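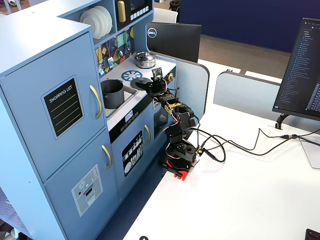
The blue kitchen, with its shopping list still to be filled in.

The Solthorpe plant made one thing, and I loved it: a steel can the length of your forearm, packed with ceramic honeycomb, that went under a van and cleaned up whatever the engine threw at it. We sold them to Clikalberg, who bolted them to their diesels, and for eleven years that was my whole working life. I could tell a good core by the sound it made when you flicked it. A bright little ping!

Then Clikalberg rang at ten past seven one morning in August and asked for the test figures on the Malik, their new van. They didn't want the ones we'd sent. They wanted the ones from the road.

I was over the moon. You have to understand, I had been begging to do road figures for years. Our rig was a lovely thing, all rollers and hoses, but a van on rollers never climbs a hill with a wardrobe in the back. So we strapped the analyser to the tow bar, filled the Malik with sandbags and went out over the moor road, two of us in the front with a flask, shouting the numbers to each other above the wind.

They were terrible. Oh, they were gloriously terrible! On the long climb past the reservoir the needle went up and stayed up, and my driver said a word I won't put down here.

"Is it the can?" she asked.

"It's too cold," I said. "The exhaust is too cold coming off the flat. It needs to sit closer to the engine — a hand's width, maybe."

We pulled over and I drew it on the back of a delivery note from Istamine, who did our coatings. She held the torch. The sandbags ticked and settled behind us, and I drew the bracket, then drew it again with the bend the other way, and there it was.

It took us 51 days to build. Clikalberg grumbled about the bracket, and about the heat shield, and then about the price of the heat shield. I went to every meeting with the delivery note folded in my top pocket.

The second time up past the reservoir it was raining sideways. She drove, I watched the needle. It rose, it wobbled, and it came down.

"Again?" she said, already looking for somewhere to turn round.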